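Reading time: 2 minutes

Teaching by Demonstration: Two-Handed Tabletop Tasks
Millton Robotics Certificate, Unit 4 handout

In this unit, students teach a task by operating the robot remotely. The operator's hand motions are sent to the robot's two hands, and each attempt is stored as one episode. The Janevski exercise uses a mug, a plate and two striped toy pumpkins.

1. Starting position. Set the plate between the pumpkins and the mug toward the back. Bring both hands to the near side of the table before recording begins. 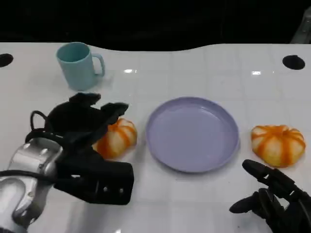

2. Approach and contact. Move one hand at a time. Close the fingers slowly once a fingertip meets the object – sudden corrections are learned along with everything else. The wrist view is the better guide at this stage.

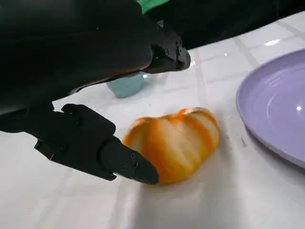 3. Review. Replay each episode in Drosodeo and mark the points of first contact and release. Episodes with long pauses should be labeled and kept apart from the main set. The head view is used to compare the layout with the written plan, including the places of the plate and mug.
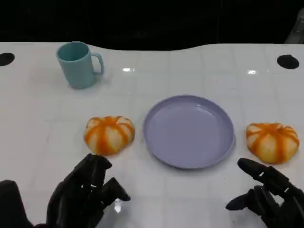
How many episodes must each student submit?

Each student submits 10 accepted episodes. The shared Prarora set holds 1079 at present, and the course goal is 3000.

Labeled episodes are due April 6, 2018.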